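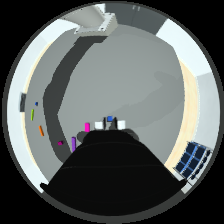 Lesezeit: 1 Minute

Start Wissen Technik Mitmachen
Wissen > Technik > Roboter

Wie wird ein Greifer eingestellt?

Ein Greifer hat zwei Finger. Im Bild vom Computer siehst du sie in der Mitte, beim blauen Würfel.

Bevor der Roboter arbeitet, stellt Gertraud Kaufmann ihn ein. Zuerst fährt sie die Finger ganz auf und ganz zu. So lernt die Steuerung, wo Schluss ist. Dann übt der Greifer 20 Mal mit einem Würfel. Fällt er herunter, ändert sie die Kraft. Alle 6 Wochen putzt sie die Finger.

Zuletzt aktualisiert: 1. Juli 2020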